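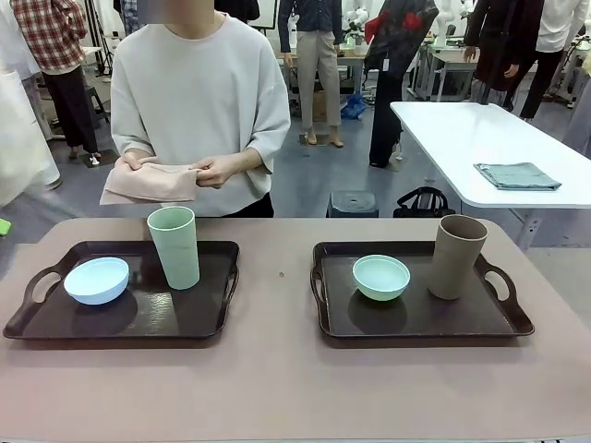
Akinden, April

Home > Forum > Kitchen & Table > Trays, Cups, Linens

Posted by Hélder Bastos, 7:30 in the morning

OK, tray people, I need opinions. I want to set up trays for our breakfasts, one per person, and I like the look of dark brown ones with the cut-out handles. Bowl on the left, tall cup on the right, folded cloth on top. My question is the cloth. Do you fold in thirds or in quarters? Mine slide around like crazy on a glossy tray!

mintcup14: Quarters, always. And put the cloth down first, bowl on top of it. No more sliding.

Ľubica Polák: Sorry, no — a cloth under a bowl just soaks up every drip. I fold in thirds and keep a stack on a side table, then hand them out last. I have 30 from Maneck in pink and gray-blue and they still fold square. 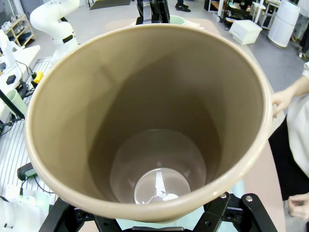

Hélder Bastos: Side table, I like that. Other thing, cups. I love mixing colors (green for me, brown for my brother) but he wants everything to match. Are light plastic ones too tippy to carry on a tray?

mintcup14: Mine tip if I fill them past halfway. Matching is boring, tell him I said so.

Ľubica Polák: I'm with the brother. Mixed cups look like a yard sale.

Comments (3)

ramalho_fan: Thirds!! Quarters get too bulky.

dee582: Rubber shelf liner cut to fit the tray, problem solved.

Hélder Bastos: Trying the liner tonight, thanks dee.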